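Culleck Workshop — Laundry Unloading, Example Collection
Sunday, September 1, 2024
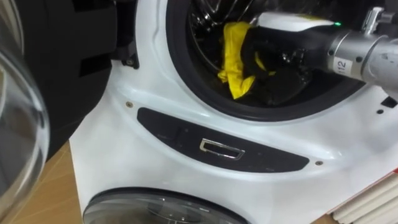 Collection continued on the unloading task under the Statberg plan. The session produced 14 accepted examples and 6 rejected ones. The running total for the task is now 684.

Rejected examples fell into two groups. In four, the operator released the cloth before the arm had cleared the door. In the other two, the wrist recording stopped early and the files could not be repaired. All six have been kept in the Astham folder, marked as failures, and are not to be counted.

Mixed grasps remain a point of disagreement. When two cloths come out together, the current rule accepts the example if both reach the basket. Ocampo labels such cases as a single pick — our sheet labels them as two. Until this is settled, operators should enter "multiple" in the notes column and leave the count blank.

Reaches toward the back of the drum are still too few. The next session should begin with 7 of these, small items only.

Open: replace gripper pads before October. Confirm clock offset on the wrist recorder.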